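3.2 Letters to the elder: how advice was asked for and kept

We turn now from the spoken word to the written one. Much of what is known about spiritual direction in the Ovmont valley comes down to us in letters, and it would be a pity to treat these merely as a poor substitute for the visits people could not make. Many of the writers lived within a morning's walk of the Jornus hermitage and wrote all the same. Some were shy. Some, as one widow put it with great frankness, could say on paper what they would only cough over in company. When Brigitta Haslinger first began sorting the Jornus boxes, she had expected to find mostly requests for prayers for the sick, and there are plenty of those, but the greater part of the correspondence is about quite ordinary troubles of conscience: a quarrel over a boundary wall, a brother not spoken to for years, a fast kept grudgingly, a habit of falling asleep at evening prayer.

The collection as it now stands holds 1,901 letters, of which 565 have a reply, or at least a draft of one, kept with them. The replies are short. It is a common experience among readers of this material to work through four closely written sides of distress and then come upon an answer of two lines, and to feel, on behalf of the writer, a little let down. We felt it ourselves. After some months with the letters, though, we came to read the shortness differently. The people who received these answers very often wrote back to say thank you, and several mention having copied the two lines into a prayer book, or learnt them by heart. One farmer's daughter from Atinga tells the elder that she says his sentence over while milking, and asks whether that is disrespectful. (He replied that the cows would not mind and that God would be pleased.)

It should be said that the replies hardly ever give an instruction in the strict sense. Kilian Pichler has argued that the elder saw himself as a fellow penitent, and the drafts bear this out handsomely. He crosses out "you must" and writes "let us try". He confesses his own impatience to people who had written to confess theirs. In a group of 165 letters concerned with anger, which we read together and discussed at length over one very wet September, the most frequent answer is a plain request that the writer should pray for the elder, who suffers from the same complaint. Whether this was a teaching method or simply the truth about the man we cannot decide, and perhaps the two need not be pulled apart.

A further word is needed about tears, which come up more often than a modern reader might expect. Writers apologise for blots, and ask whether weeping at confession counts for anything if one goes home and is cross with the children. The elder is gentle here but careful. He treats tears as a gift that may be given or withheld, and he warns a schoolmaster from Ureck, who could not weep and was worried by it, against trying to bring them on. The same schoolmaster wrote again the following winter, a good deal more cheerful, mostly about his bees.

Our way of working with the letters was simple. Each was read aloud by one of us while the other followed the copy, and we noted the occasion for writing, the kind of help asked for, and the tone of any reply. Where we disagreed about tone, which happened often, we left the letter for a few days and came back to it. A group of 30 letters remained doubtful even so, and they have been left out of the discussion that follows. 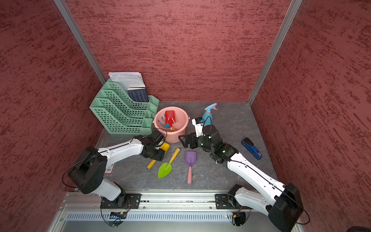
Figure 2. Printed papers and a book in a stepped file organiser.

3.3 Visitors who did not write

There remain those who came to the hermitage and left no letter at all, and they must have been the larger number. We know of them chiefly through other people's correspondence, where they appear as a neighbour who walked over with the writer, or an uncle who waited outside by the gate and was at last persuaded to come in and have some soup. The evidence is thin and we have tried not to lean on it too heavily.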